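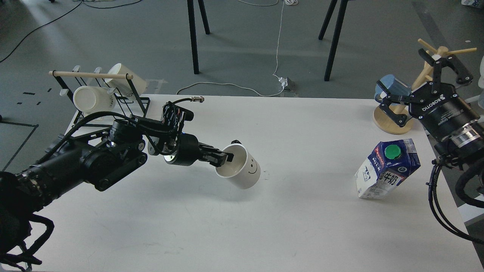
Figure 1. The smiley mug, the drying rack (back left) and the wooden mug tree (back right).

Draining and storing mugs in a shared kitchen
Mimoza Shehu
Design and Materials project report, Oddale

1. Background

The shared kitchen on our floor at Oddale has one sink, one short stretch of worktop and a cupboard that is too high for some people to use. Mugs are washed and left upside down on a tea towel. By the afternoon the towel is wet through and the mugs have a ring of water trapped under the rim. People then take one, find it damp and wash it again.

My project looked at whether a rack or a stand would be better than the towel, and whether one item could do both jobs, draining and storage. I looked at two types. The first is a black metal drying rack with white plastic pegs and a pale wooden dowel along the top. The second is a mug tree in light wood, with a round base, a central post and branches that angle outwards at the top. I set both up on a white table so that drips would be easy to wipe up and so that I could look at the shapes side by side before moving anything into the kitchen.

2. The mugs

I used white ceramic mugs because most of the mugs in the kitchen are similar. One has a simple smiley face on the side, two dots and a curved line. This was useful in the tests, as I could use the face to tell which way the mug had been turned. Another has dark lettering on it. I did not use glass or enamel mugs, and I left out travel cups, which are a different shape and would need a different kind of peg.

3. Method

Each mug was filled with cold water, emptied, and given one shake over the sink. It was then weighed on the kitchen scales and put in its place. I weighed it again after 2 hours and wrote down the difference. I repeated this for the towel, the rack and the tree, and did the whole set 3 times. The window was kept shut and the heating was left as it was. The tests were done in December, so the kitchen was fairly warm in the morning and cooler later on.

For storage I did not measure anything. I asked people who use the kitchen to take a mug and put it back, and made notes on what they did.

4. Results

The towel was the worst in every run. Water stayed inside the rim and the towel held it there. The mugs could be lifted off easily, but they left wet rings.

The rack did well when the mug was tipped far enough for the opening to point down. How far it tipped depended on how it was put on. A mug laid flat on its side kept a small pool along the lower wall, and a mug with its opening facing upwards hardly drained at all. The rack will take a mug in any of these positions — it does not push it into the right one. I had expected the pegs to do more of the work here. People using it for the first time often laid the mug down in whatever way was quickest.

The tree was slower to drain than a well-placed mug on the rack but more even. A mug hung by its handle ended up at much the same angle each time, whoever put it there. The drips landed on the round base and ran towards the post, so the wood would need to be sealed or stood on a tray. After the third run there was a faint mark on the base, which I sanded off.

For storage, people preferred the tree. They could see the mugs and take one without touching the others. The comments on the rack were mostly that it looked like something for the sink and should stay there.

5. Cost and space

The Burkarix catalogue I used for comparison had 797 items under kitchen storage, and I only read the pages on racks and stands. My limit was a footprint that would fit between the kettle and the wall. Both types fit, but the rack needs free space to the side for getting mugs on and off. The tree can go in a corner if it is turned now and then.

6. Problems with the tests

The kitchen scales only show whole grams, and some of the differences were close to that. One shake is also not the same for everybody. I did all the shaking myself for this reason, but the runs at the end may have been less careful than those at the start.

7. Next steps

I would like to make a tree with steeper branches and a base with a shallow groove near the edge to hold the drips. The workshop at Pedorcombe has a lathe that is large enough for the base. I have drawn the groove at 3 mm deep and still need to check this against the thickness of the wood.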